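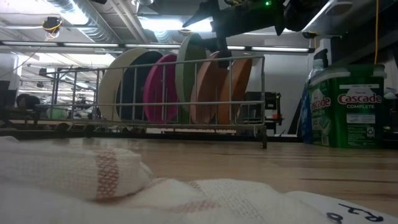
주빗데일(Zuvitdale)에서 아이들과 걷기: 발표자 노트

발표: 엘레니 리스티치(Eleni Ristić)
진행: 에딘 스토야노바(Edin Stoyanova)
일요일 오전, 가족 여행 모임

슬라이드 1. 제목

마이크 확인. 뒷줄까지 들리는지 물어보고 시작.

안녕하세요, 엘레니입니다. 오늘은 지난 February, 그러니까 2월에 다녀온 겨울 답사가 아니라 그 뒤에 아이들을 데리고 다시 간 여름 여행 이야기를 합니다. 2월 답사 이야기를 기대하고 오신 분이 계시면 끝나고 따로 말씀해 주세요. 그쪽 사진도 노트북에 있습니다.

주빗데일은 호수를 낀 긴 골짜기입니다. 케이블카, 제트보트, 번지점프 같은 것은 아래쪽 마을 이티에르(Itier)에 몰려 있고, 골짜기 안쪽으로 들어가면 걷는 길과 산장만 남습니다. 우리가 안쪽을 고른 건 돈 때문이었습니다. 아이 둘을 데리고 이티에르에서 하루 놀면 한 사람이 한 가지씩만 타도 숙박비가 넘게 나옵니다. 걷는 건 신발만 있으면 됩니다.

(여기서 질문이 나오면 예산 슬라이드까지 기다려 달라고 할 것.)

슬라이드 2. 누가 갔나

두 가족이 갔습니다. 우리 집이 네 명, 즐라트코 크네제비치(Zlatko Kneževič) 씨네는 아빠와 딸, 이렇게 두 명입니다. 제일 어린 아이가 우리 집 둘째로 일곱 살, 제일 큰 아이가 즐라트코 씨네 딸로 열두 살입니다. 우리 큰애는 그 사이입니다.

어른 셋 중에 산을 제대로 다녀 본 사람은 즐라트코 씨뿐이었습니다. 저는 평지 걷기는 오래 했지만 배낭을 메고 산장에서 잔 건 결혼 전이 마지막이고, 남편은 첫날 아침에 배낭 허리끈이 어디에 쓰는 것인지 물었습니다. 이 정도 수준의 일행이 할 수 있는 코스라고 생각하고 들어 주시면 됩니다.

슬라이드 3. 코스 개요

지도 띄우기. 레이저 포인터 건전지 확인했음.

출발은 플라사노(Plasano) 주차장입니다. 이티에르에서 버스로도 갈 수 있습니다. 첫 버스가 오전 7시 40분에 있고 그다음 차는 점심때나 되어야 옵니다. 첫차를 놓치면 그날 산장까지 가는 건 포기하는 게 낫습니다. 우리는 첫차를 탔습니다.

플라사노에서 호숫가를 따라 걷다가 자작나무 숲으로 들어가고, 숲이 끝나는 곳부터 오르막입니다. 오르막 끝에 프링글(Pringle) 산장이 있습니다. 산장 높이가 해발 990미터입니다. 숫자만 보면 겁나는데 출발점이 이미 꽤 높아서 실제로 오르는 높이는 그 절반이 안 됩니다.

산장에서 두 밤을 잤습니다. 가운데 날은 짐을 두고 위쪽 작은 호수까지 다녀왔고, 마지막 날은 올라온 길로 그대로 내려왔습니다. 능선을 넘어 반대쪽으로 빠지는 길도 있지만 너덜지대가 길게 이어져서 일곱 살짜리를 데리고는 가지 않기로 했습니다. 즐라트코 씨는 2월 답사 때부터 그 길을 가고 싶어 했고, 여름에도 혼자라도 가겠다고 하다가 차편이 안 맞아서 그만두었습니다.

슬라이드 4. 첫날, 호숫가 구간

평탄합니다. 유모차는 안 됩니다. 안내판에는 유모차 그림이 있는데 나무다리 두 군데에 계단이 있습니다. 접어서 들고 건널 수 있는 유모차라면 모르겠습니다.

아이들 걷는 속도는 안내판 시간의 두 배로 잡았습니다. 처음 한 시간은 안내판보다 빨랐습니다. 버스에서 내내 앉아 있던 아이들이라 뛰어다녔습니다. 그다음에 급격히 느려집니다. 숲 입구 전에 한 번은 길게 쉬어야 합니다. 물가에 납작한 돌이 많아서 물수제비를 뜨는 아이들이 있고, 여기서 시간을 넉넉히 쓰는 게 나중에 편합니다.

간식은 여기서 다 먹지 않게 하세요. 우리는 견과류와 말린 살구를 한 사람 몫씩 봉지에 나눠 줬는데 둘째가 호숫가에서 하루치를 끝냈습니다. 다음 날부터는 제가 들고 다녔습니다.

물은 숲 입구에 수도가 하나 있고, 그 위로는 산장까지 없습니다. 개울은 있지만 위에 양을 풀어 놓는 곳이라 그냥 마시지 않았습니다. 어른은 큰 물통 하나씩, 아이들은 작은 물통 하나씩 채워서 올라갔습니다.

슬라이드 5. 첫날, 오르막

제일 걱정한 구간입니다. 갈지자로 꺾이는 길이고 폭은 넓습니다. 떨어질까 봐 무서운 곳은 없습니다. 그늘이 없습니다. 한낮에 오르면 덥고, 우리는 한낮에 올랐습니다. 출발이 늦은 건 아닌데 물수제비 때문에 밀렸습니다.

큰 아이들 둘은 앞에서 즐라트코 씨와 가고, 둘째는 저와 남편 사이에서 갔습니다. 꺾이는 지점마다 쉬었습니다. 꺾이는 지점에 나무 말뚝이 있고 번호가 적혀 있어서, 둘째가 번호를 읽는 재미로 올라갔습니다. 번호가 하나 빠져 있습니다. 말뚝이 없어진 건지 원래 없는 건지 산장지기에게 물었는데 그분도 모른다고 했습니다.

둘째 배낭에는 겉옷, 물통, 인형만 넣었습니다. 인형을 뺄까 했는데 안 빼길 잘했습니다. 침낭은 남편이 두 개를 졌습니다. 큰애는 자기 침낭을 자기가 졌고 오르막 끝에서 어깨가 아프다고 했습니다. 내년에는 어깨끈이 맞는 배낭을 사 주기로 했습니다.
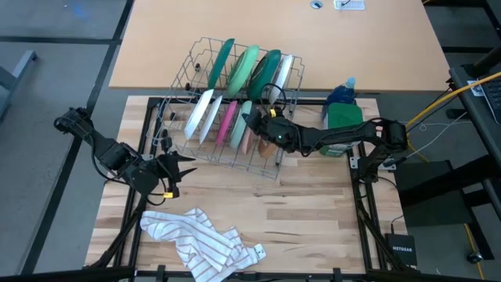

산장에 도착한 건 오후 4시 반입니다. 예약 확인은 5시까지 해 달라고 되어 있으니 늦을 것 같으면 숲 입구에서 전화하세요. 오르막에서는 전화가 안 터집니다. 산장 앞에서는 또 터집니다.

슬라이드 6. 프링글 산장

산장지기는 미모자 토미치(Mimoza Tomić) 씨입니다. 여름 내내 계시고, 오전에는 보통 아래로 짐을 가지러 가셔서 안 계십니다. 질문은 저녁에 하시면 됩니다.

방은 큰 방 하나와 작은 방 여러 개가 있습니다. 가족은 작은 방을 달라고 미리 적어 두세요. 예약 양식 맨 아래 비고란에 씁니다. 우리는 안 적었는데 마침 작은 방이 남아 있었습니다. 이층침대이고 위층에 난간이 낮습니다. 둘째는 아래에서 잤습니다.

매트리스와 담요는 있고, 침낭이나 침낭 속싸개는 가져가야 합니다. 신발은 입구에서 벗고 산장 슬리퍼를 신는데 아이 크기가 없습니다. 집에서 가벼운 실내화를 가져가세요. 우리 아이들은 양말만 신고 다니다가 양말이 다 젖어서 둘째 날 아침에 마른 양말이 없었습니다.

샤워는 돈을 넣는 방식입니다. 동전만 됩니다. 뜨거운 물이 생각보다 짧으니 비누칠부터 하고 넣으시라고 말씀드립니다. 화장실은 건물 안에 있습니다. 밤에 밖으로 나갈 일이 없다는 게 아이 데리고 갈 때는 큰 장점입니다.

저녁 10시에 불이 꺼집니다. 머리전등을 침대 옆에 두세요.

슬라이드 7. 밥

이 부분은 질문이 많을 것 같아 길게 준비했음. 시간이 모자라면 둘째 날 슬라이드를 줄일 것.

산장에서 저녁을 사 먹을 수 있습니다. 맛있다고 들었습니다. 여섯 명이 두 번 먹으면 숙박비와 비슷해져서 우리는 해 먹었습니다. 손님용 부엌이 따로 있고, 가스 불, 냄비, 그릇, 수저가 다 있습니다. 양념은 소금뿐입니다.

첫날 저녁은 파스타와 통조림 토마토소스. 통조림은 무거워서 즐라트코 씨가 첫날 짐에서 제일 먼저 없애고 싶어 했습니다. 다음에는 토마토 페이스트 튜브로 가져갈 겁니다. 둘째 날 저녁은 쿠스쿠스에 말린 버섯과 단단한 치즈. 쿠스쿠스는 물만 끓이면 되니까 연료도 시간도 덜 씁니다. 아침은 이틀 다 오트밀이었고 큰애는 이틀째 아침에 반만 먹었습니다. 점심은 납작빵, 살라미, 오이였습니다. 오이는 사치인데 더울 때는 값을 합니다.

부엌은 6시에서 7시 사이가 제일 붐빕니다. 아이가 있으면 5시 반에 시작하세요. 그 시간에는 불을 두 개 다 쓸 수 있습니다. 설거지는 각자 하고, 씻은 그릇은 그날 밤 안에 제자리에 넣는 게 규칙입니다. 벽에 붙어 있습니다. 당번을 정해 두면 아이들이 불평을 덜 합니다. 우리는 어른 하나, 아이 하나씩 짝을 지었습니다.

쓰레기는 전부 가지고 내려와야 합니다. 지퍼백 큰 것 두 장을 따로 챙기세요. 과일 껍질도 포함입니다.
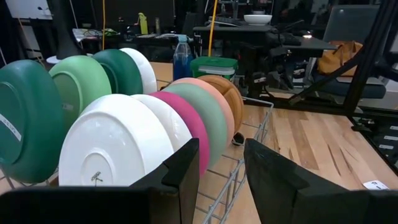
건조대에 두 줄로 세워 놓은 접시들

슬라이드 8. 둘째 날, 위쪽 호수

짐 없이 걷는 날입니다. 작은 배낭 두 개에 점심, 비옷, 구급약만 넣었습니다. 산장 뒤에서 바로 시작하고, 흰 줄 표시를 따라갑니다. 안개가 끼면 표시가 잘 안 보인다고 토미치 씨가 미리 말해 주었습니다. 아침에 안개가 있어서 10시까지 기다렸다가 나갔습니다. 기다리는 동안 카드놀이를 했습니다. 카드 한 벌은 꼭 넣으세요.

호수는 작습니다. 사진에서 본 것보다 작아서 큰애는 실망했다고 분명히 말했습니다. 물은 아주 찹니다. 즐라트코 씨네 딸이 무릎까지 들어갔고 나머지는 발만 담갔습니다. 호수 건너편에서 마멋 소리가 계속 났는데 본 사람은 둘째뿐이고, 아무도 확인을 못 했습니다.

내려올 때 작은 자갈이 미끄럽습니다. 여기서 둘째가 한 번 넘어져 손바닥이 까졌습니다. 소독하고 밴드를 붙였습니다. 그 뒤로는 제 손을 잡고 내려왔습니다. 지팡이는 어른 것만 챙겼는데, 길이 조절이 되는 아이용이 한 쌍 있었으면 썼을 겁니다.

오후 3시부터 구름이 올라오기 시작했고 산장에 들어오고 나서 비가 왔습니다. 여름 오후에는 거의 매일 이렇다고 합니다. 위쪽 호수는 오전에 다녀오는 일정이 맞습니다.

슬라이드 9. 내려오는 날

내려오는 건 빠를 줄 알았는데 오르막과 시간이 비슷했습니다. 무릎이 아프다고 한 사람은 어른뿐입니다. 등산화 끈을 발목까지 다시 묶고 출발하세요. 남편은 안 묶어서 발톱 하나가 까매졌습니다.

플라사노에서 이티에르로 돌아가는 막차는 오후 5시 10분입니다. 주차장 매점에서 아이스크림을 팝니다. 매점 문 닫는 시간이 적혀 있지 않은데 우리가 갔을 때는 열려 있었습니다.

슬라이드 10. 비용

표 띄우기. 읽지 말고 큰 항목만.

제일 큰 돈은 이티에르까지 가는 교통비입니다. 이건 어디서 출발하느냐에 따라 다르니 표에서 뺐습니다. 골짜기 안에서 쓴 돈은 산장 숙박, 버스, 장보기, 샤워 동전, 아이스크림이 전부입니다. 산장은 여섯 살까지 무료이고 그 위로는 어린이 요금이 있습니다. 둘째가 한 살 차이로 돈을 냈습니다.

장은 이티에르 마을 안이 아니라 기차역 쪽 슈퍼에서 보세요. 값 차이가 큽니다. 마을 안쪽 가게는 빵과 가스통 정도만 사면 됩니다. 우리는 산장 부엌을 썼으니 가스통도 필요 없었는데 하나 사서 그대로 들고 왔습니다.

장비는 거의 빌렸습니다. 즈덴카 베고비치(Zdenka Begović) 씨가 아이용 침낭을 빌려주셨고, 오늘 저기 앞줄에 계십니다. 감사합니다. 새로 산 건 큰애 등산화와 제 비옷입니다. 등산화는 중고로 내놓았고 아직 안 팔렸습니다. 관심 있으신 분은 쉬는 시간에 말씀 주세요.

슬라이드 11. 짐 목록

목록은 나눠 드린 종이에 있습니다. 여기서는 가져갔는데 안 쓴 것만 말합니다. 쌍안경, 두꺼운 책, 가스통, 남편의 접이식 의자. 의자는 산장 앞에 긴 의자가 있어서 한 번도 안 폈습니다.

없어서 아쉬웠던 것은 실내화, 빨래집게, 아이용 지팡이, 동전입니다. 동전은 토미치 씨가 바꿔 주시긴 했는데 저녁마다 여러 사람이 줄을 서니 미안했습니다.

귀마개는 큰 방을 쓰실 분들은 챙기세요.

슬라이드 12. 예약

산장 예약은 봄에 열립니다. 주말은 금방 찹니다. 평일은 여름 휴가철에도 한 주 전까지 자리가 있었습니다. 취소하면 예약금은 못 돌려받지만 날짜 변경은 한 번 됩니다. 날씨가 나쁘면 전날 전화로 바꾸세요. 전화는 저녁 식사 시간 전에 하는 게 좋습니다.

버스는 예약이 없습니다. 배낭은 밑칸에 싣습니다. 지팡이는 묶어서 넣으라고 기사님이 말씀하셨습니다.

슬라이드 13. 질문

예상 질문 메모:

- 더 어린 아이도 되나? 산장까지 업고 올라오는 가족을 보았음. 우리는 안 해 봤으니 권하지도 말리지도 않음.
- 개를 데려갈 수 있나? 길은 목줄 매면 가능. 산장 안은 안 됨.
- 채식? 해 먹으면 문제없음. 산장 저녁은 미리 말해야 함.
- 하루 코스로는? 숲 입구까지 갔다가 돌아오면 반나절. 호숫가만으로도 괜찮음.
- 자전거는? 호숫가 구간은 일부 허용, 다리 계단에서 들어야 함. 정확한 구간은 모름. 에딘 씨에게 넘길 것.
- 2월 답사 사진: 노트북 바탕화면 폴더.

에딘에게 마이크 넘기기. 침낭 돌려드릴 것 (차 트렁크에 있음).

공유 2 · 댓글 5

댓글

산토끼엄마
일요일에 못 가서 노트로 읽었어요. 짐 목록 종이도 올려 주실 수 있나요? 저희도 일곱 살이라 둘째 이야기가 제일 궁금했습니다.

엘레니
목록은 스캔해서 이번 주 안에 올릴게요. 실내화 꼭 챙기세요!

느린걸음
플라사노 막차 시간은 평일하고 주말이 다릅니다. 저희는 주말에 갔다가 그보다 일찍 끊겨서 택시를 불렀어요. 가시기 전에 시간표를 확인하세요.

Z. Kneževič
통조림은 네 개였고 전부 제 배낭에 있었습니다. 능선 길은 내년에 갑니다.

hosugil
등산화 아직 있나요? 치수가 어떻게 되는지요.

관련 글

프링글 산장 예약하는 법
2월의 주빗데일: 겨울 답사 기록
비 오는 날 이티에르에서 아이들과 돈 안 쓰고 노는 곳
아이용 침낭 빌려 쓰기 게시판
산장 부엌에서 해 먹는 한 냄비 요리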